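Du vrac au carton : mes photos du grand rangement de février

Ceux qui passent ici de temps en temps connaissent mon rapport aux cartons. Je garde tout ! Les boîtes de téléphone, les boîtes de casque, la boîte d'une lampe que je n'ai plus depuis l'ancien appartement... Alors en février je me suis enfin décidée à remettre chaque chose avec son emballage et sa notice, et à trier ce qui part et ce qui reste. J'ai commencé par l'informatique, parce que c'est là que ça débordait le plus (et parce que mon tiroir à câbles ne fermait plus du tout, il fallait le pousser avec le genou).

Je précise pour les nouveaux : je signe Marloes Baert, je range lentement et je m'arrête pour lire les modes d'emploi. Voilà, vous êtes prévenus.

J'aime bien ce moment du rangement où le carton est ouvert et où les affaires sont encore à côté, sur le tapis. Le tapis vert, je le sors à chaque fois, il évite que les petites pièces filent et il est quand même plus agréable à regarder qu'un vieux drap. Sur un sol vert lui aussi, d'accord, je ne gagnerai pas de prix de décoration.
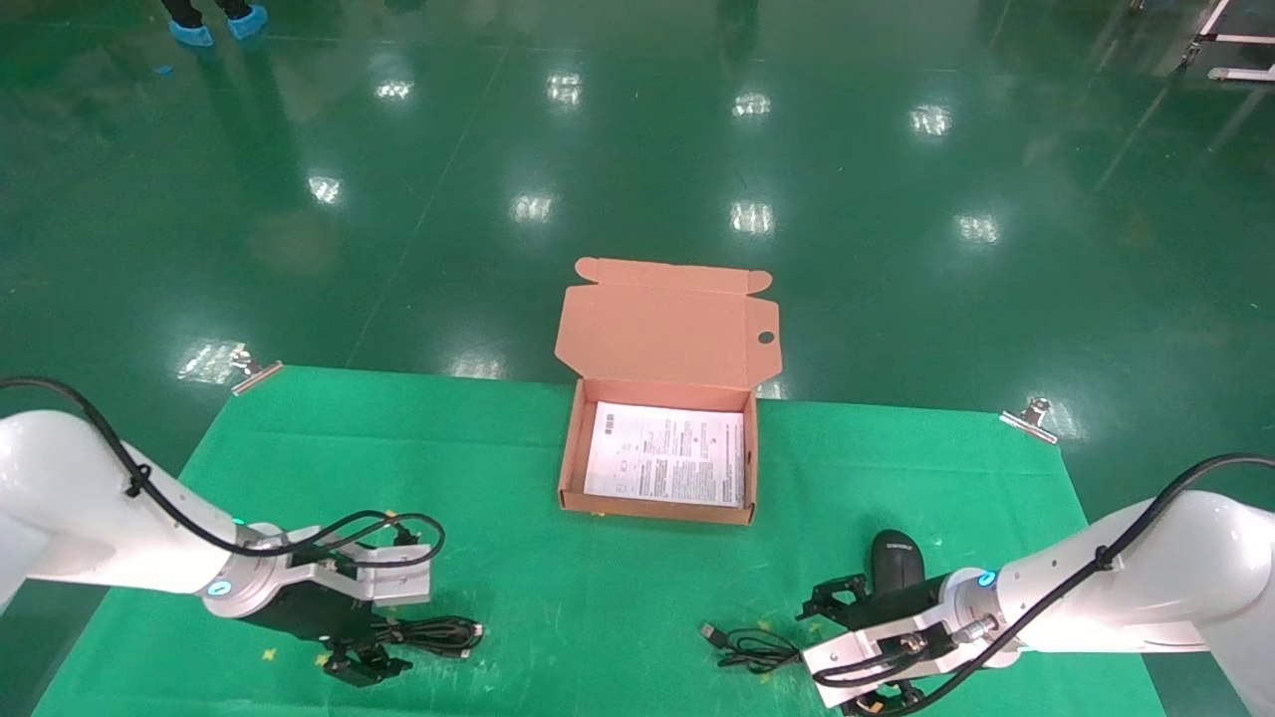 La boîte ouverte avec sa notice à plat au fond, la souris noire à droite et les câbles sur le tapis. L'intérieur rose saumon, j'adore !

Ce rose m'a fait plaisir, je l'avoue. On s'attend à du carton brun dedans comme dehors, et puis on soulève le couvercle et c'est presque une boîte de pâtisserie. Notez aussi les petites languettes repliées aux deux bouts du couvercle : ce sont elles qu'on abîme toujours en refermant trop vite. Moi je les rentre une par une, avec le pouce, et tant pis si ça prend trois minutes.

La notice, maintenant. Des colonnes de texte minuscules, des schémas encore plus minuscules, tout ce que j'aime. Ma sœur les jette dès le premier jour, moi je les garde à plat, au fond, jamais pliées en quatre par-dessus l'objet – sinon le couvercle gondole et la pile penche. J'ai eu une pile de 20 boîtes qui penchait, dans le couloir, pendant tout un hiver. Plus jamais ça.

Pour les câbles, j'ai longtemps fait n'importe quoi. Je les enroulais bien serré autour de la main, très fière de moi, et je retrouvais six mois plus tard un ressort. À présent je fais de grandes boucles souples, je rassemble le tout et je laisse dépasser le connecteur. On voit tout de suite à quoi on a affaire, sans rien dérouler. Le câble USB en boucles, à gauche du tapis, c'est exactement l'allure que je cherche. Bon, les petits connecteurs noirs et orange du bas attendent leur tour, ils iront dans un sachet à part.

Quelques messages reçus depuis la dernière galerie : oui, les étiquettes viennent de chez Jadimel, le rouleau de 300, et j'en suis contente même si la colle tient un peu trop sur le carton brut. Non, je ne vends pas mes boîtes vides (on me l'a demandé quatre fois !). Et pour les bacs empilables Nostus, je vous dirai ça quand l'étagère sera montée, pour l'instant ils servent de marchepied.

La prochaine série portera sur le tiroir des chargeurs. Je compte m'y mettre vendredi, avec un grand café et la radio. Si vous avez une méthode pour reconnaître un chargeur orphelin, les commentaires sont ouverts – j'en ai un sac entier.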